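Prellton Play Kitchen: Common Questions

How do I wipe the counter?
Take the play food off first, then use a damp cloth. No soaking - the screw fittings sit in the wood.

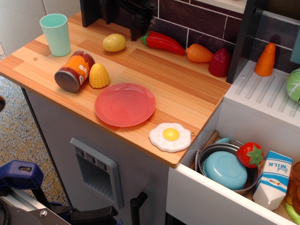 Dry it with a towel before putting the cups and plates back.

Where should the vegetables go?
Anywhere you like. Many families line them up along the backsplash so the front stays free for plates.

Can the drawer hold dishes?
Yes, small pots and bowls are fine.
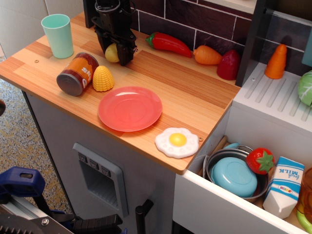
Counter with play food, drawer open with pot, bowl and milk carton

Page updated 31 August 2022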